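Home | Hangar News | Events | Contact

A grass strip, a patched-up glider and a waiting list: Drallbridge Gliding Club is having a year.
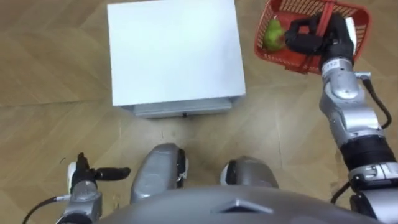 By Kieran Flanagan
Sep 22, 2020

Fionnuala Ó Súilleabháin soloed in February and still grins about it. "You release the tow and it goes so quiet," she says. "I yelled out loud!"

Her longest flight so far is 103 minutes, and she wants more - much more. 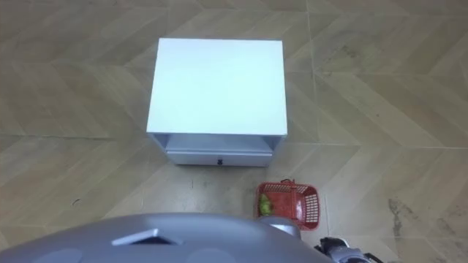
White bedside cabinet.

The club flies 2 gliders off a strip 1,620 feet long. "Short, but it drains well," she says. Winter is for ground school, and she loves that too, even the weather charts.

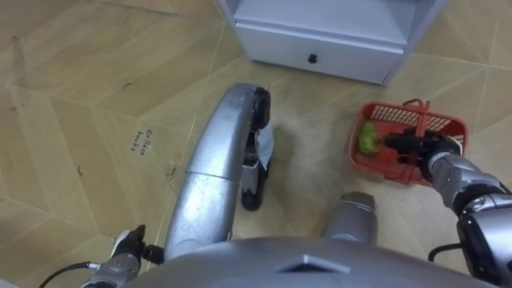
Malachy Tierney says the club should buy a winch before it buys another glider. Fionnuala agrees. "More launches, more people up there. I can't wait."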